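Arkmont Evening School
Watercolor for Beginners
Handout 3: Greens, Blues and What Sits Next to Them
Instructor: Kyriaki Raptis
Myklebust Building, Room 510
Feb 11, 2019

Welcome back, everyone, and thank you for the lovely leaf studies you left on my desk. I've written comments in pencil on the backs, so please turn them over before you decide I didn't like them! Tonight we're going on with greens, which I know is the color family that made several of you want to throw your brushes at the wall last time. We'll be gentle about it.

Where green goes wrong

Most of us start out with a tube of green that came in the set, and we use it straight, and the tree looks like a plastic tree. There's nothing wicked about tube green. It's usually a very clean, very strong pigment, and it wants something stirred into it before it will sit down next to the other colors and behave. A touch of burnt sienna will quiet it. A touch of a cool red will quiet it even more, and if you add too much you'll get a soft gray that is worth keeping, so don't wash it off the palette (I have rescued more skies with leftover gray than I can tell you).

For the rest of this course I'd like you to mix your greens from a blue and a yellow at least half the time. You learn so much more about both colors that way. Start with the yellow, always, and bring the blue into it a little at a time. Yellow is a weak color and blue is a bully. If you go the other way around you will squeeze out half a tube of yellow trying to catch up.

Warm blues and cool blues

You'll remember our two blues from the first week. Ultramarine leans toward violet. Phthalo blue (say "thalo," the p is just there to make us nervous) leans toward green. Mix ultramarine with a warm yellow and you get an olive, a bit dusty, good for old hedges and dry grass. Mix phthalo with lemon yellow and you get something sharp and springlike. Now hold back on the lemon, so that the blue stays in charge, and you arrive at teal and its relations: aqua when there's plenty of water in it, a deep blue-green when there isn't.

Teal is a good one to practice on. People tend to think of it as a single flat color, and when you look at any real teal surface under a lamp or a window it wanders all over the place.
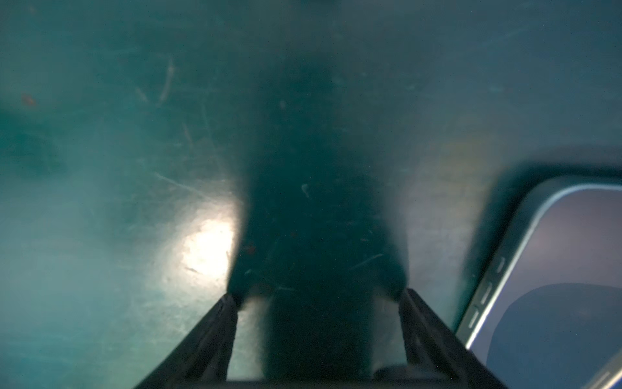 Fig. 1. Lighter aqua at the left, deeper blue-green toward the top right, and a soft-edged shadow across the middle.

If you were painting a surface of that kind, you would want at least three puddles ready before you touched the paper. Mix a pale one with lots of water, a middle one, and a strong one with hardly any water at all. Please don't reach for black to make the strong one. Black straight from the tube goes dead in a green mixture. Use more phthalo, and then the smallest dab of alizarin crimson, about what you could pick up on the corner of the brush. The crimson is across the wheel from green, so it darkens the mixture and keeps it alive at the same time.

Soft edges, once more

Rigoberto Bañuelos, who taught this class before me and left me his very good notes, used to say that a beginner's shadow looks like a hole in the ground. He meant the edge. For a soft edge, paint the shadow shape, rinse your brush, touch it to the towel, and run the damp (damp, please, never dripping) brush along the outside of the shape so that the paint creeps out to meet it. Then leave it alone. If you go back in after the shine has gone off the paper you'll get one of those cauliflower marks. They're pretty in a sky and maddening everywhere else.

Hard edges have their place too, and a painting made entirely of soft ones will look as if you've left your glasses at home. Decide where you want people to look, and put your crispest edge there.

Neighbors on the wheel

Colors that sit side by side on the wheel are called analogous colors, and blue, blue-green and green are about as neighborly as it gets. They make calm pictures. The risk is that they can put the viewer to sleep, and so painters very often slip in a small amount of something from the other side.

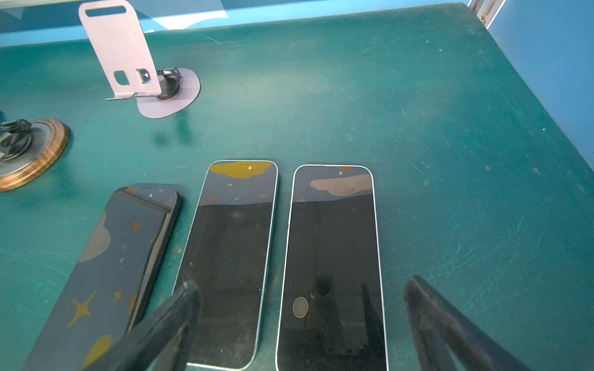
An accent works best when it's small and has something dark or cool around it. You can try this with a scrap of paper: cut a piece of orange no bigger than your fingernail and move it over your swatch sheet, first on the yellows, then on the greens, then on the darkest blue you have. On the yellows it hardly speaks, and on the dark blue it sings right out. Designers of everyday things know this perfectly well. Look at the wallpaper on the left-hand phone, with its yellow star and its smaller orange one on dark navy, and then at the teal-green mat and blue wall around it. The stars take up almost no room, and yet your eye goes to them. Half close your eyes and the navy and the teal begin to drift together, while the yellow stays put. In your own painting you might use a lemon in a blue bowl, or one lit window, or a single rust-colored leaf on the pond. One is usually enough. Two can be friends if one of them is smaller. After that they start competing, and you've lost your calm picture.

In-class exercise

Fold a sheet of your Listivus pad into eight boxes. In the top row, start with pure lemon yellow and add phthalo blue box by box until you reach a deep teal. In the bottom row, do the same with ultramarine. Label each box in pencil while you still remember what's in it. Take 15 minutes for each row and don't rush the pale ones.

If you finish early, mix the darkest teal you can manage and paint a patch the size of a playing card on a fresh sheet. Let it dry completely. Then put one dot of orange on it, wherever you like, and bring it up to the front so we can pin them all in a row.

For next week

Paint something green from your own kitchen. A pepper, a bottle, a dish towel, I truly don't mind. Keep it to postcard size, and use no tube green at all. Write the names of your pigments along the bottom edge.

Bring a plain white cup and a small lamp if you can carry one. We'll be looking at the colors inside white, and the overhead lights in 510 are not kind to cups.

Anyone still waiting on brushes can borrow from the blue tin by the sink. The Kovura round, size eight, is the one I'd pick. Please rinse it, shape the tip with your fingers, and lay it flat to dry.

K. R.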